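4.2 Sorting the empties into the baskets

Set the Linora felt baskets side by side along the front edge of the table. Push the label cards on the front edges, so that they can be read from the front.

1. Put all empties on the table behind the baskets. Do not put more than five at one time — the round ones like to roll.

2. Take one piece in your hands and look at it before you decide. Remove corks and straws. Leftover drink goes in the sink, never in the basket.

3. Put glass bottles in BOTTLE, plastic bottles in PLASTIC and drink cans in CAN.

4. Lay plastic bottles flat or at an angle. Cans can be crushed or whole, both are accepted.

5. Empty each basket when it is full to the rim. For glass we recommend earlier, at two thirds.

Note: The small cards on the back rims are delivered blank. You may write there the collection day, for example Thursday.

CAUTION: Do not throw glass bottles from above. The felt is soft, but two bottles can hit each other and break. Broken glass does not belong in the baskets.

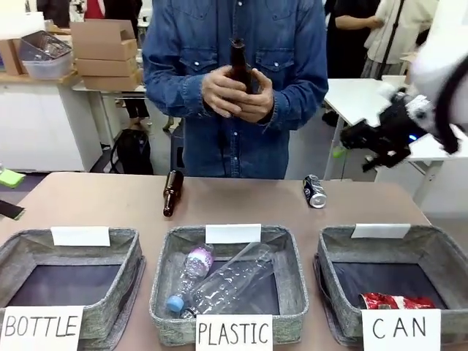

Fig. 7. Sorting with three baskets: BOTTLE, PLASTIC and CAN.

6. When the table is clear, wipe it with a damp cloth. The felt should only be brushed — do not machine wash, see 6.1.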